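Bread, Plate, Repeat: A Morning at Wolgate With Ornella Rizzi

By Katia Donati

Ornella Rizzi has ten minutes, she says, and then talks for most of an hour. Coffee in one hand, laptop under the arm. We are in the break room at Wolgate, where her group tests two-handed robots on jobs most of us do half asleep. Setting a table. Folding a dishcloth. Getting a slice of bread onto a plate.

She came over from Mazza, the bakery equipment firm, where she spent 14 years on packing lines. Different world.

"On a line the product comes to you. Same spot, same angle, all day long. If it doesn't, somebody stops the line and shouts," she says. "In a kitchen the bread is wherever the last person dropped it."

So can a machine do chores yet? I ask straight out. She makes a face.

"Which chore? Whose kitchen? I get asked this at every family dinner. My aunt wants to know when it will do the ironing. I tell her I'd be happy with toast."

Bread is harder than it sounds, apparently. It's soft, it's thin, it lies flat. Squeeze too much and it's ruined, too little and you're pushing it around the table. A mug is forgiving. A slice of sandwich bread is not.

"You pinch it and you leave a dent. My kids don't care about a dent. A customer would send it back," Rizzi says.

Her team scores every attempt. Full marks if the slice ends up on the plate, flat and in one piece. Half if it's hanging over the rim. Nothing if a person has to step in. Last month they ran 110 attempts at the bread task and the robot got full marks on 50. She gives me the number without blinking.

"Fifty is fine. In June it was ten. But would you pay for a toaster that worked 50 times out of 110?"

Not a question that needs answering.

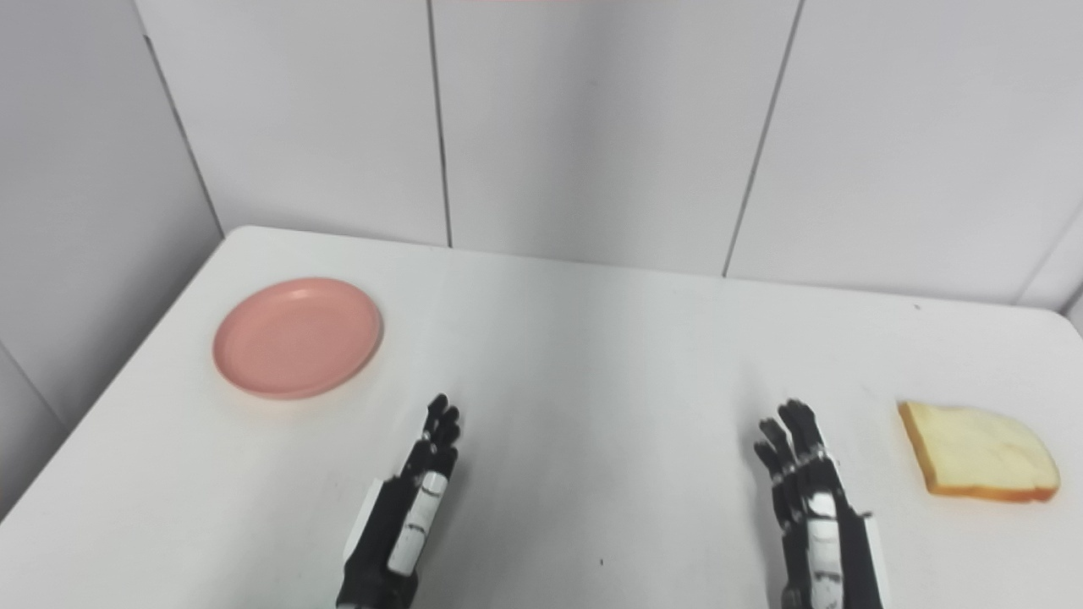
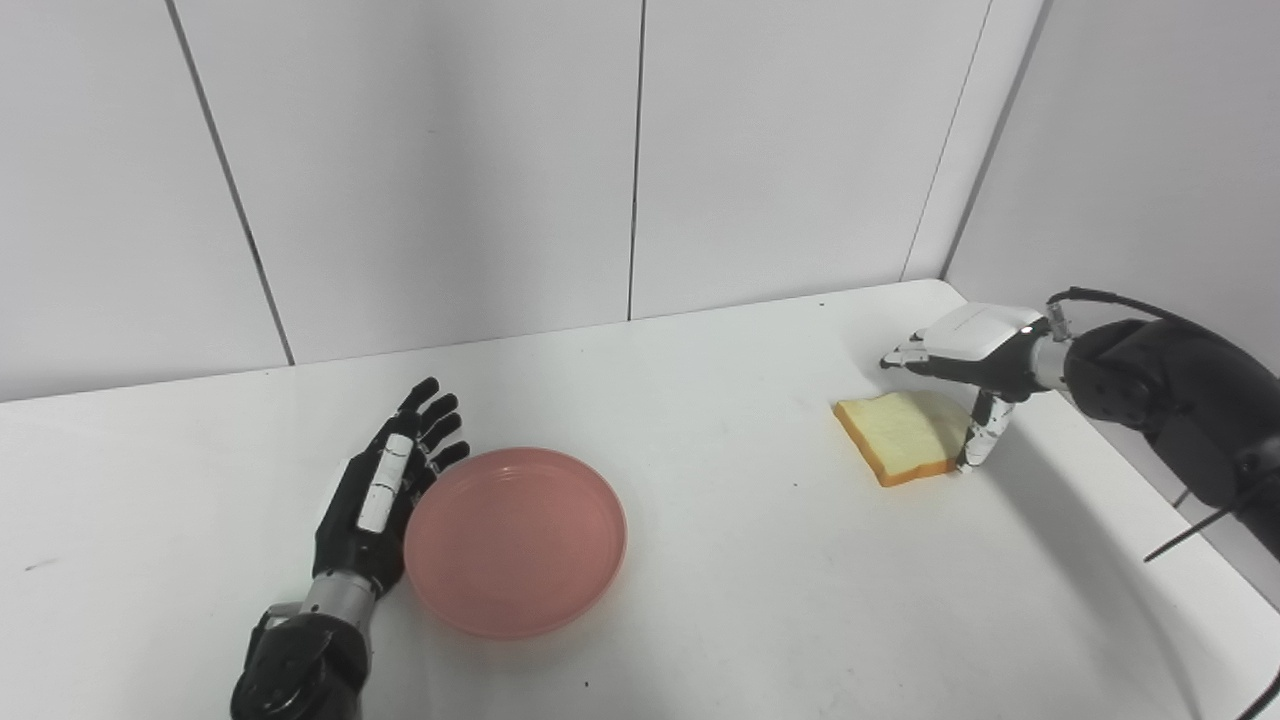 Bread on one side, plate on the other. The plate is still empty in both pictures.

Italo Palumbo comes in around now looking for a charger and gets pulled into the conversation. He writes the grasping code. Younger, talks fast, eats standing up.

His view — two hands help, but they also double your troubles. "Everybody says, great, two hands, one can hold the plate and the other one moves the bread. Sure. Now you've got two arms that can be in the wrong place. And they have to agree on when."

People do that without thinking, he says. He watched himself make a sandwich one night, really watched, and counted the little corrections until he got bored and ate it.

Does he practice on other foods?

"Bagels are easy. Tortillas are a nightmare. I did one afternoon of tortillas and went home early."

Rizzi laughs. She remembers the tortillas.

The shop-floor side of things is further along, both agree. Listis, a small firm that packs lunches for schools and offices, has been talking to Wolgate about a trial of its own. I called Xóchitl Contreras, who runs the floor there, later the same afternoon. She was between shifts and there was a lot of clanging behind her.

"I don't need it to be clever," she told me. "I need it to put bread in a tray at four in the morning when I can't get anyone to come in."

Her people build sandwiches by hand, on their feet, in a cold room. Turnover is bad. She has seen plenty of demos and has a rule about them now: she brings her own bread.

"They always have nice bread. Fresh, square, all the same. I bring the heels. I bring the one with the hole in it. Then we see."

And did she take the heels to Wolgate? She did. Two visits. How did it go? Long pause on the line.

"Slow," says Contreras. "Careful, I'll give it that. My slowest guy is faster, and he's on his phone."

She'd still sign up for a trial, if the price was right. She won't say what price.

Back to Rizzi, who has by this point missed the start of her next meeting and doesnt seem bothered. I want to know about homes. Would she put one in her own kitchen?

"Today? No. Where would I keep it? The arms alone take up more room than my table." She thinks about it. "For someone who can't use their hands well, maybe that's another story. My father had a stroke. A thing that puts the bread on the plate and takes two minutes over it, he would have taken that. He would have complained, but he would have taken it."

She is wary of videos. The group has a house rule that any clip shown to visitors has to play at normal speed, with the misses left in. Guido Costa, who handles the visitors, was not a fan at first. Too boring, he thought. People got up to check their email.

"Let them," Rizzi says. "That's how long it takes."

What comes next is a project called Brastik — more foods, messier starting positions, and a knife at some point. A blunt one. Palumbo wants to spread butter by the end of it. Rizzi wants the bread score above 100 before anybody opens the butter. They have clearly had this argument before and they have it again in front of me, half in English and half not.

Her phone goes. It's the meeting. She picks up the laptop, leaves the coffe, comes back for the coffee.

"Ask me again in a year," she says from the door. "And ask about the tortillas."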